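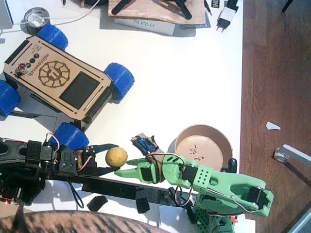 Customers who write to us at Folcombe mostly want to know if the Jenix arm has to be bought as a pair, and the answer is no. Each kit is one arm. A second arm can be added later and runs from the same controller.

Jenix Arm Kit: Frequently Asked Questions
Updated June 8, 2021

What comes in the box?
Printed parts, servos, cables, screws and the controller board. The power supply is sold separately.

Can I choose the color?
Yes. Pick a color when you order. Replacement parts are printed to match if you give us your order number.

How long does it take to build?
Plan on two evenings. The Tellmont guide has 22 steps, and steps 2 and 3 (centering the servos) should not be skipped.

What can the gripper handle?
Small, light things. Foam balls and fruit are good for practice. Start with the fingers open and bring them in slowly. 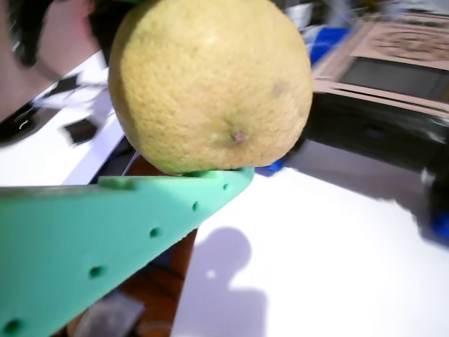 Round fruit on the printed gripper finger.

Do I need to solder?
No. All servo cables plug in.

A finger broke. What now?
Fingers are sold in sets of two. You can also print your own from the files on the downloads page.

Do you ship outside the country?
Not yet. We plan to start in November.

What does the warranty cover?
Servos and the board. Printed parts are not covered once the arm has been assembled.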